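# Tying a Square Knot in Tissue That Would Prefer You Didn't

Silicone pads are forgiving. They stay put, they don't glisten, and they let you believe you are good at this. Sooner or later you move on to real practice tissue, and your tidy knots turn into something a shoelace would be ashamed of.

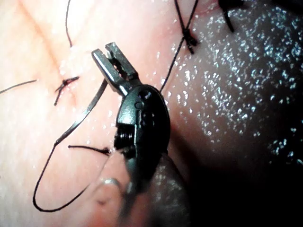 The good news is that the knot itself hasn't changed. What changes is how hard you can pull, which is less hard than you think, and then less than that.

## Before you start

Cut your thread to 10 cm for a single knot. Beginners like a long tail because it feels generous. A long tail wanders off, loops around the instrument and gets picked up by mistake on the second throw. Black thread is easiest to see on pale tissue, so leave the fashionable colors in the drawer.

Keep the surface moist. Dry tissue drags on the thread and tears at the entry point.

## The throws

1. Pass the needle through and pull until you have a short tail on the far side. Short means short.
2. Lay the long end down in a wide, lazy C. If the curve stands up off the tissue, rotate your grip until it lies flat.
3. Wrap the long end around the closed jaws twice.
4. Open the jaws a little, take the tip of the short tail, and close. Grabbing the middle of the tail gives you a bow, charming on a gift.
5. Draw the two ends in opposite directions, low and level. Stop when the edges touch. They don't need to be introduced more firmly than that.
6. Make a second throw, one wrap, in the opposite direction. Then a third, reversed again.
7. Trim both ends, leaving enough that the knot can't quietly undo itself over lunch.

## When it goes wrong

**The knot slides.** You wrapped the same way twice and made a granny. Cut it out.

**The tissue puckers.** Too much pull on the first throw.

**The thread frays.** You've been gripping the working length with the teeth. Handle it by the end you plan to cut off.

Do a row of them on Saturday, leave the bad ones in, and tie the next row alongside.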